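Getting a backdrop to hang for a craft fair table
---

The first backdrop I ever put up for the Nakside spring fair fell on Danuta Nakowski's lemon cake at 10 in the morning. I've since done this for six fairs, and the cake has forgiven me, though Danuta is taking longer. What follows is the method I use now, for black fabric, a plain frame and letters big enough to read from the parking lot.
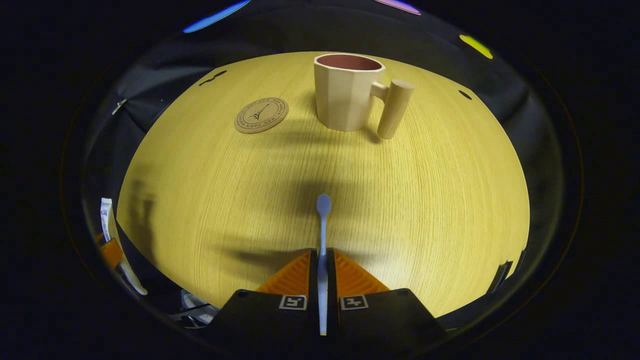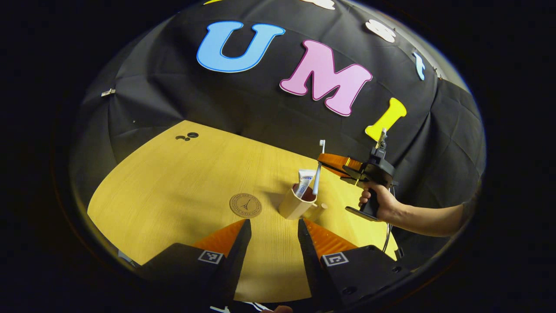

*Round table with a wooden top in the first, black cloth and foam letters in the second.*

## What you need

- A frame wider than your table. Borrow one if you can. I paid $42 for mine and it squeaks.
- Black fabric, longer than you think. Then longer again.
- Small metal clips
- Foam letters
- Removable hook-and-loop dots
- A steamer, or a high tolerance for wrinkles

## 1. Cut nothing yet

Drape the fabric over the frame at full length and walk to the other side of the room. Fabric that looked enormous in the store will now look like a dish towel. If it reaches the floor with a hand's width to spare, good. Extra goes behind, where it can be as ugly as it likes.

## 2. Clip from the middle

Start at the center of the top bar and work outward, a clip to the left, then one to the right. Starting at one end drags the whole thing sideways and you finish with a sail. Leave the sides until last and don't pull them tight. A few folds read as "draped." Tight fabric reads as "bedsheet."

## 3. Lay out the words on the floor

Spell everything out flat before a single letter goes up. Hubert Walczak once skipped this step and greeted the public with WELCMOE until lunch. Leave a finger's width between letters, and more between words than seems polite.

## 4. Hang the letters

Run a strip of painter's tape across the cloth as a baseline, using a level if you own one. Put two dots on the back of each letter, near the top, and press for a slow count of six. Work from the middle letter out, same as the clips. Peel off the tape when you're done – slowly, with a hand on the fabric.

Pale letters on black are easy to read. Navy ones vanish, as Jean Sutherland will tell you if you ask about her banner, so don't.

## 5. Weigh down the feet

Sandbags are best. Water jugs work and you can drink them afterward. Indoors still counts: somebody always props the door open.

## Taking it down

Letters first, into a flat box with paper between them. Roll the cloth around a cardboard tube and put the clips in a bag taped to the frame. I keep writing that last part down because I keep not doing it.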